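Silovby L-Shaped Corner Desk, White

Item group: Desks and workstations
Sold by: Prultura Office Furniture, Burnley showroom and online
Finish: White
Ships: Flat, in two cartons
Assembly: Required, or add our setup service at checkout

Overview

The Silovby is a corner desk for home offices, study rooms and small shared workplaces. It has a main surface and a shorter side surface that meet at a right angle. The side surface can go on the left or the right, and you choose when you put the desk together. You don't have to pick a hand when you order.

We have carried the Silovby longer than any other corner desk in the range. The current version has a thicker top than the first one and a different leg bracket. If you own the older version and want a matching second desk, the tops are the same height and will line up, but the white is a slightly cooler shade.

The top is one continuous color with no printed grain. The edges are banded on all sides, including the back, so the desk can stand out in a room as well as against a wall.

What's in the cartons

Carton A: main top, side top, joining plates, hardware bag, instruction sheet
Carton B: legs, rear stretcher bar, cable tray, leveling feet

You will need a Phillips screwdriver. The hex key is in the hardware bag. A second person is useful when the desk is turned upright, and we recommend building it upside down on a rug or on the flattened cartons.

Please check the hardware bag against the list on the instruction sheet before you start. Missing parts are mailed free, usually the next working day, but we can't send someone out for a missing bolt.

Choosing a side

Most people put the longer surface along the wall with the outlets and the shorter one under a window or along the open side. If you write or draw by hand, think about where the daylight falls. Right-handed users tend to prefer the window on the left, and the other way around for left-handed users.

Changing sides later is possible. The joining plates come off with the hex key, and the side top has pilot holes on both long edges. Allow an hour, and clear the desk completely first.

The surface

The top has a low-sheen finish. It does not throw back much glare from a lamp, and it gives a pen enough grip that loose sheets don't slide around. It is smooth enough to write on without a pad, although we would still put something under a single sheet if you press hard.

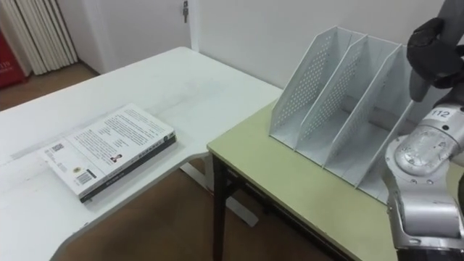

White L-shaped desk in use, with a book on the top.

White is our best seller in this range and also the color we get the most questions about. It shows scuffs more readily than the oak or gray finishes do. Most gray marks are transfer from something else: a bag buckle, the underside of a monitor stand, the wall paint behind the desk when it gets pushed back. Transfer marks sit on top of the finish and can usually be cleaned off. A scratch that catches your fingernail has gone into the finish and will stay.

If you want the top to stay as clean as possible, leave a finger's width between the back edge and the wall, and put felt under anything that gets moved every day. Felt dots are sold in the accessories section.

Cleaning and care

Wipe with a damp microfiber cloth and dry with a second cloth. For everyday dirt, add a drop of dish soap to warm water.

For scuffs, use a white melamine sponge, barely wet, with light pressure. Stop and look every few strokes. Too much rubbing in one spot will leave a shiny patch.

For ballpoint ink, dab with rubbing alcohol on a cotton pad, then wipe with water right away. Permanent marker may leave a faint shadow even after cleaning.

Do not use scouring powder, wax polish, acetone or bleach. Wax polish is the one people try most often, and it leaves a film that collects dust.

Put a coaster under cups and a mat under anything hot. The edge banding is glued with heat, and a space heater aimed at the front edge can loosen it. Keep heaters well back from the desk.

Cable tray

The tray hangs under the back of the main surface and holds a power strip with room for the adapters. It is open on both ends. Run the cord out whichever end is closer to the outlet.

There are no holes through the top. We get asked for them, and we decided against it after the first version, where the hole always seemed to be in the wrong place once the side top was switched. Cables go over the back edge. If you prefer a hole, the main top can be drilled by a carpenter with a hole saw, but drilling ends the warranty on that top.

Adding a monitor arm

Clamp-mounted arms fit along the back edge of both surfaces, except where the stretcher bar brackets are. The bracket positions are marked on the instruction sheet. Use the metal backing plate that comes with most arms. If yours didn't come with one, buy one. A bare clamp will dent the underside over time.

The Belay drawer unit

The matching drawer unit is called the Belay. It has three drawers on casters and rolls under either surface. The bottom drawer takes hanging files. It locks with a single key that works all three drawers, and two copies of the key are supplied. Write down the number stamped on the key when it arrives. We can cut a replacement from the number, but we can't do it without one.

The Belay does not support the desk and is not meant to be sat on. It can be ordered with the desk or separately, and the white matches the current Silovby top.

Weight and load

The main surface is rated for a load of 158 pounds, spread evenly. Please don't stand on the desk to reach a shelf or change a bulb. The corner where the two tops meet is the weakest point if weight is dropped on it suddenly.

The leveling feet adjust with a quarter turn at a time. On carpet, let the desk settle for a few days and then adjust them again. A desk that rocks on a hard floor nearly always has one foot that was missed, and it is usually the one in the inside corner.

Offices and schools

We supply the Silovby in quantity to offices, colleges and libraries. Orders for several rooms can be split across delivery dates, and we can label the cartons by room number if you send us a floor plan. Our largest single order so far was 900 desks, delivered over one summer.

Leilani Mahmoud handles quantity orders and will answer questions about lead times, purchase orders and invoicing. Please include the delivery ZIP code and whether there is a loading dock. Stairs are fine, but we need to know before the truck is booked.

Delivery

Standard delivery is to the front door or the building entrance. Carton A is long and needs two people to carry it. Measure the tightest turn on your stairs before ordering, and check that the elevator is deep enough if you have one.

Setup service includes carrying the cartons to the room, building the desk, leveling it and taking the packaging away. The crew will not move existing furniture or disconnect computers, so please have the space clear.

Inspect the cartons before signing. If a corner is crushed, write that on the delivery slip and take a photo. Damage reports are accepted for seven days after delivery.

Returns and warranty

An unopened desk can be returned within 30 days. An assembled desk can be exchanged only if there is a fault. We don't resell assembled desks as new. Returned ones are sold from the clearance corner of the Burnley showroom, with the marks listed on the tag, and are not available online.

The warranty covers the tops, legs, brackets and edge banding for five years in normal indoor use. It does not cover scratches, stains, water left standing on a seam, or changes in color from direct sun. Keep your order number. It is printed on the packing slip and on a sticker on the underside of the main top.

Common questions

Can I use the two surfaces as separate desks?
The main surface can be used alone with its own legs. The side surface can't. It shares a leg with the main surface and needs the joining plates.

Is there a gap where the tops meet?
There is a fine seam. With the plates fully tightened it should feel almost flush. If one side is higher, loosen the plates, press both tops down onto the legs and tighten again from the middle outward.

Does it smell when new?
There can be a slight smell for the first few days. Open a window and leave the desk uncovered.

Can I buy a replacement top?
Yes. Tops, legs and hardware bags are sold separately as long as the desk is in production. Quote your order number so we can match the version.

Is the height adjustable?
No, apart from the leveling feet. They are for uneven floors and add very little height.

Product questions not covered here go to Selamawit Gebremichael at the Burnley showroom. Samples of all the finishes can be mailed on request, up to 4 per household. A sample is the best way to judge the white against your walls, as screens vary.

Page last updated Friday, December 7, 2018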